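Sobre nós

A Flukimik é uma pequena empresa de ensaios em automação com sede em Cumedberg. Avaliamos se um braço robótico, com a garra e o programa que o cliente tem ou pensa comprar, consegue fazer uma tarefa concreta, com que regularidade e a que custo. Não fabricamos robôs e não recebemos comissão de quem os vende.

Começámos por trabalhar só para oficinas: alimentar uma prensa, tirar peças de um tabuleiro, separar sobras de corte. Mais tarde chegaram pedidos de outro tipo, de lares, lavandarias e empresas de limpeza, quase sempre com a mesma pergunta. Já há máquinas que arrumem, dobrem, empilhem e levantem a mesa? A resposta curta é que algumas tarefas sim, em condições controladas, e a maioria ainda não.

O que testamos

Cada ensaio parte de uma tarefa que uma pessoa faz sem pensar. Pegar numa peça de cima de um monte sem deitar abaixo as outras é um bom exemplo. Numa oficina aparece como descarregar ripas ou calços; em casa, como tirar uma caixa de uma prateleira cheia ou arrumar os blocos de uma criança. O braço tem de encontrar a peça, aproximar a garra pelo lado certo, fechar com força suficiente e sair sem tocar no resto.

Usamos para isso pilhas de blocos de madeira clara, de tamanhos diferentes e mal alinhados. Uma pilha certinha é fácil de programar e diz pouco sobre o trabalho real. Com peças finas por baixo e uma maior em cima, o programa tem de decidir a altura da garra com pouca margem, e um erro pequeno basta para empurrar a peça errada.
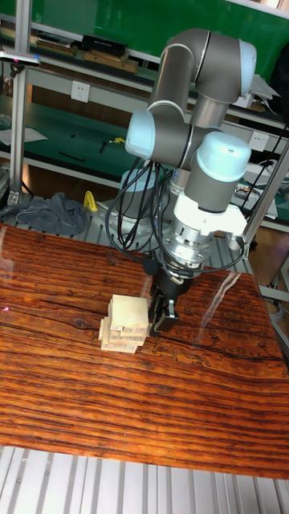 Um ensaio normal tem 60 tentativas. Entre uma e outra, a pilha é refeita à mão, sem gabarito, para que a posição varie como variaria numa bancada de trabalho. Registamos o resultado de cada tentativa em quatro categorias: concluída, concluída com desvio, falhada sem consequências e falhada com queda. A última é a que mais interessa a quem pensa pôr uma máquina a trabalhar ao lado de pessoas, ou com objetos que se partem.

O tempo também conta. Um braço que demora 40 segundos a levantar uma peça pode servir para um turno da noite sem ninguém à espera. Numa cozinha ou numa linha com ritmo marcado, não serve. Nos relatórios indicamos sempre o tempo médio e o pior tempo, em linhas separadas, e pedimos aos clientes que leiam a segunda antes de decidirem.

O que as máquinas já fazem

Pegar em objetos rígidos, de forma conhecida, pousados numa superfície plana e com boa luz. Repetir o mesmo percurso durante horas. Mover peças entre dois pontos fixos. Em tarefas destas, os sistemas que passam pela nossa bancada têm resultados que justificam a compra em muitas oficinas, desde que o volume de trabalho compense a preparação.

O que ainda corre mal

Tecido, sacos, cabos e tudo o que muda de forma quando se lhe pega. Superfícies brilhantes, que devolvem reflexos e confundem alguns sistemas de visão. Pilhas irregulares, quando a peça de cima está inclinada ou encostada a outra. Objetos que nunca foram vistos antes. Uma casa tem tudo isto ao mesmo tempo, e muda todos os dias; é essa a razão principal para o trabalho doméstico estar mais atrasado do que o fabril.

Há ainda a questão da recuperação. Quando uma pessoa deixa cair uma peça, apanha-a e continua. Muitos programas que avaliámos param, ou seguem para o passo seguinte como se a peça estivesse na garra. Por isso incluímos em todos os ensaios uma parte em que mexemos na pilha a meio da tarefa.

O projeto Savus

O Savus é o nosso protocolo de ensaio para tarefas de empilhar e desempilhar. Tem 13 tarefas, ordenadas por dificuldade, desde levantar um bloco isolado até desfazer uma pilha desencontrada e voltar a montá-la noutro ponto da mesa. O protocolo descreve as peças, a superfície, a iluminação e a forma de contar as falhas. Pode ser pedido sem custos por escolas e oficinas que queiram repeti-lo com o seu próprio equipamento.

Escolhemos uma mesa de madeira envernizada, com veio marcado, em vez de um tampo liso e baço. É mais parecida com o que existe numa sala de jantar e põe mais dificuldades à visão. Alguns fornecedores pediram-nos para cobrir o tampo durante os ensaios. Fazemo-lo se o cliente quiser, mas o relatório traz então os 2 resultados, com e sem cobertura. 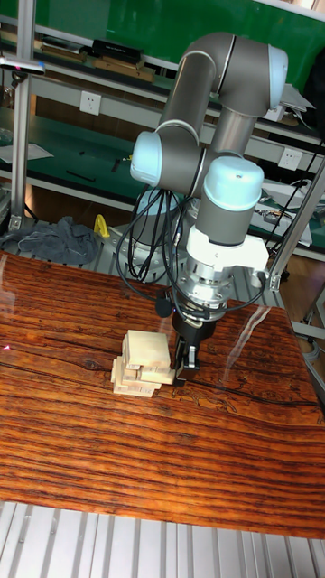

Ensaio de desempilhar: garra de dois dedos junto à pilha de blocos.

A Yilma

A Yilma é a nossa área de formação. Destina-se a chefes de oficina, técnicos de manutenção e responsáveis por compras que precisam de ler uma proposta de automação e perceber o que falta nela. As sessões são práticas. Os participantes preparam uma tarefa, correm o ensaio, contam as falhas e escrevem uma página de conclusões. Não é preciso saber programar.

A próxima turma começa em outubro. Os grupos são pequenos, e a inscrição pode ser feita por uma empresa ou a título individual.

Como trabalhamos com os clientes

O primeiro passo é uma visita ou uma chamada em que nos explicam a tarefa. Pedimos amostras dos objetos verdadeiros, incluindo os riscados, tortos ou fora de medida. Depois propomos um ensaio com preço fechado. Se acharmos à partida que a tarefa não está ao alcance do equipamento disponível, dizemo-lo nessa altura e não cobramos a conversa.

O relatório é entregue ao cliente e só a ele. Publicamos resultados apenas quando temos autorização por escrito, e nesse caso publicamos também as tentativas falhadas. Quem encomenda um ensaio pode assistir a todas as tentativas na nossa oficina, ou enviar alguém da equipa que faz hoje o trabalho à mão. Recomendamos a segunda opção, porque essas pessoas costumam reparar em problemas que não aparecem na descrição da tarefa.

Visitas e contactos

Recebemos visitas em Cumedberg por marcação, de manhã, a partir das 9h30. As escolas técnicas podem pedir uma demonstração do protocolo Savus, com tempo para os alunos montarem as suas próprias pilhas. Para pedidos de ensaio, indique na mensagem a tarefa, o tipo de objetos e o tempo que uma pessoa leva hoje a fazê-la.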